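Corn, Start to Finish: Kitchen Notes for People Who Are Tired of Silk

By Imelda Enriquez

I grew up in a house where corn was boiled until it surrendered. What follows is everything I've changed my mind about since.

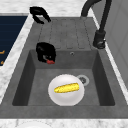 Buying it

Go by feel. A good ear is heavy for its size and the husk hugs it tightly. Run your thumb down the outside and you should feel the kernels going all the way up in even rows. A soft gap near the top means a bald patch, and you'll be paying full price for it.

Please don't peel ears open in the store and then put them back. The man who runs the stand on the Gillbridge road has a sign about this. The sign has been getting longer every summer.

The tassel at the top should be brown and a bit sticky. If it's black and mushy, move along. If it's pale and the ear feels skinny, it was picked too early and will taste like a polite suggestion of corn.

Storing it

Leave the husks on and put the ears in the refrigerator the minute you get home. They'll keep a few days, though they lose sweetness the whole time, so eat them tonight if you can. If you've already shucked them, wrap them tightly or use a zip bag with the air pressed out. A bare cob in a cold fridge dries out fast and picks up whatever the onions are saying.

Getting the silk off

My sister-in-law in Tukdale swears by a damp paper towel, wiped from the tip down to the stem. I resisted this for years on the grounds that it was her idea. It works very well.

A soft toothbrush also does the job, provided you buy one for the purpose and mark the handle. Mine says CORN in permanent marker. I marked it after an incident with a houseguest.

The microwave trick you've heard about is real too. Cook the whole ear in its husk on high for four minutes, let it sit for one, then slice off the stem end just past where the kernels begin. Hold the top with an oven mitt and squeeze. The cob slides out and most of the silk stays behind. It's very hot in there, so the mitt matters more than your pride does.

Boiling

Big pot, plenty of water, no salt until the end if your corn is on the older side. Some people say salt toughens it and some people say that's nonsense, and I've stopped inviting both groups to the same dinner. Bring the water to a full boil, drop in the ears, and pull them after 4 minutes. If the corn was picked that morning, two is enough.

If dinner is running late, turn off the heat, cover the pot and leave the corn in there for up to 10 minutes. After that it starts turning into the corn of my childhood.

Grilling

Soak the ears in their husks for 20 minutes, shake them off, and grill over medium heat for another 20, turning now and then. You'll get steamed corn with a faint smoky taste. If you want char, you have to shuck it first and stand there watching, which is why grilling is popular with people avoiding a conversation indoors.

Cutting kernels off the cob

Forget the bundt pan. I know everybody loves the bundt pan. Lay the cob flat on a cutting board, slice one side off lengthwise, then roll the cob onto that flat side and keep going. Kernels stay on the board and the knife never points at anything you'd miss.

When you're done, scrape the bare cob with the back of the knife. The milky stuff goes straight into chowder or creamed corn.

Freezing

Blanch whole ears for 5 minutes, cool them in ice water, cut, and spread the kernels on a sheet pan until frozen solid. Then bag them. Skip the sheet pan and you'll have a yellow brick by January, and you'll be hitting it with a rolling pin.

What not to put down the drain

Husks, silk, and cobs. All three. Silk wraps itself around the disposal blades and husks are basically rope. I once paid a plumber named Doležal to tell me this, and he was very nice about it and not at all cheap. Scrape plates into the trash before they go near the sink, and keep a strainer over the drain while you're shucking.

Leftover cobs

Simmer them for an hour with half an onion and a bay leaf for a light, sweet stock. It's good in risotto. You can freeze the cobs until you have enough to bother.

They also go in the compost, where they take forever. Chop them up first or you'll be digging them out next spring, looking just the way they did when you put them in.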